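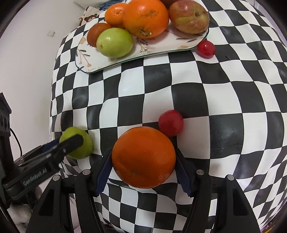
HORT 210: Fruit Crops
Unit 4 handout – Citrus after harvest
Instructor: Torben Lindemann

Read before lab. Bring a hand lens and your notes from Unit 3.

1. Climacteric and non-climacteric fruit

Fruits fall into two broad groups by how they ripen. Climacteric fruits (banana, apple, tomato, avocado) show a sharp rise in respiration and ethylene as they ripen, and they can finish ripening after they are picked. Non-climacteric fruits (citrus, grape, strawberry) show no such rise. Their respiration falls slowly from harvest on.

For oranges this means the eating quality is set on the tree. Starch is not stored in the pulp, so there is no reserve to turn into sugar later. An orange picked sour stays mostly sour. Acid may drop a little in storage, which makes the fruit taste somewhat sweeter even though sugar has hardly changed.

2. Maturity

Peel color is a poor guide to maturity. Chlorophyll in the peel breaks down when nights turn cool, and in warm tropical regions a fully mature orange may still be green. Some late oranges also turn partly green again in spring if left on the tree. This is called regreening and does not affect the pulp.

The usual measure is the ratio of soluble solids to acid. Soluble solids are read with a refractometer in degrees Brix. Acid is found by titrating juice with sodium hydroxide.

Worked problem: a juice sample reads 12 degrees Brix and has 1.2 percent acid. The ratio is 12 / 1.2 = 10. A second sample reads 9 degrees Brix with 1.5 percent acid. The ratio is 6, and most people would call this fruit tart.

3. Structure of the peel

Flavedo: the colored outer layer. It holds the oil glands and the pigments, and it is covered by wax.
Albedo: the white, spongy inner layer. Rich in pectin.
Endocarp: the segments, filled with juice sacs.

When oil glands burst, the oil kills the cells next to them. The spots darken over the next few days. This damage is called oleocellosis, or oil spotting. It is worst when fruit is picked early in the morning while the peel is full of water. Growers often wait until the dew is gone for this reason.

4. Water loss

Most of the weight an orange loses in storage is water, lost through the peel and the stem end. Washing takes off part of the natural wax, so packing houses put a thin coating back on. A coating that is too thick slows gas exchange – the fruit then builds up ethanol and tastes stale.

Worked problem: a bin holds 1,000 pounds of fruit at harvest and loses 60 pounds in storage. Weight loss is 60 / 1,000 = 6 percent. Shriveling usually shows near the stem first.

5. Decay

Green mold and blue mold (both Penicillium) enter through wounds. A scratch too small to notice is enough. Sour rot also needs a wound and is common in wet seasons. Control starts with careful picking, clean bins, and quick removal of rotten fruit.

6. Lab exercise

Work in pairs. Each pair gets fruit from two lots, labeled Cakum and Arkgate.

Weigh each fruit and record the weight.
Cut it across the middle and measure peel thickness at two points.
Juice it, strain the juice, and read the Brix.
Titrate for acid and work out the ratio.
Clean the refractometer with distilled water between samples.

Yi-an Han will run the titration bench. Lab reports are worth 20 points and are due before the September field trip. Show all calculations, with units.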